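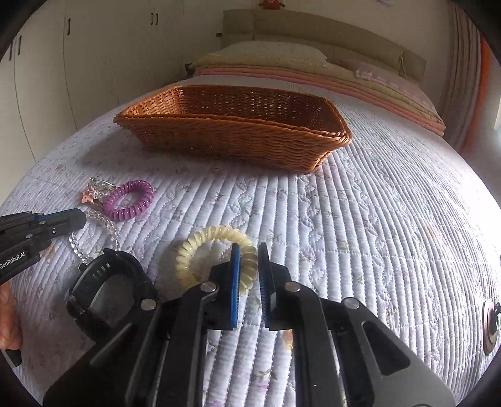 The Gretora shared workshop has finished its second pair of hand-held grippers, the workshop said on March 20, 2024, and members have begun taking them home to practice on household items. The tools are part of a home automation build called Flivix, which aims to put a small arm on a rolling base and have it clear the clutter from a bedroom. Coil hair ties are on the practice list for a reason: they are light, springy and open in the middle, so a fingertip can go through the ring as easily as around it. With a cream-colored one on a quilted bedspread, one finger crosses the opening, the other stands just outside, and the grip closes on one side of the coil. A bead bracelet, a black wristband and a purple coil share the bedspread, along with a wicker basket.

Flivix started last fall as a weekend build. The first version was a fixed arm clamped to a bench, and it spent most of its time sorting bolts. Members voted in the winter to move on to soft and irregular objects, which are harder to grip and are what people leave lying on furniture at home.

The list now has 48 items. Most are things that fit in one hand: socks, hair ties, bracelets, charging cords, pens, folded receipts. Each one is to be picked up by hand with the gripper and set down in a container, first on a hard tabletop and then on bedding. Bedding gives under the fingertips, and a quilted cover adds ridges that can catch a thin object or hide part of it.

Members record each session and write down which items slipped. The notes go into a shared folder at the workshop and will be used to decide the fingertip shape and the closing force for the powered arm. So far 11 members have signed up for home sessions. A session runs 59 minutes, the length of one battery charge with a small margin left over.

The group has already made one change on the basis of the notes. Thin bracelets were sliding down between the pads during early tabletop tests, so the closing stop on the powered gripper was reset to let the tips meet more tightly. A second change, a shorter outer link, was tried and dropped because it reduced the opening too much for rolled socks.

The rolling base is being built separately. Its frame is cut and drilled, and the wheels are on order from Plarkero, a parts dealer that also supplied the bearings for the bench arm. The motor boards come from Jireš and have been tested on the bench. Wiring is expected to take several evenings, and the group is still looking for a member who is comfortable crimping small connectors.

The first full test of the arm on its base is planned for April in the workshop's back room, on a mattress set at normal bed height. The arm will work through a shortened version of the list, with hair ties and bracelets first. Drawings for the base and the powered gripper will be posted once that test is over.

Members who want to take a gripper home can reserve one at the front desk for up to two nights. A refundable deposit of $100 is required. Grippers should come back with the pads wiped down and the session sheet filled in, including any items that were skipped. Build nights for Flivix are held on Thursdays at 7 p.m., and no experience with robots is needed to attend.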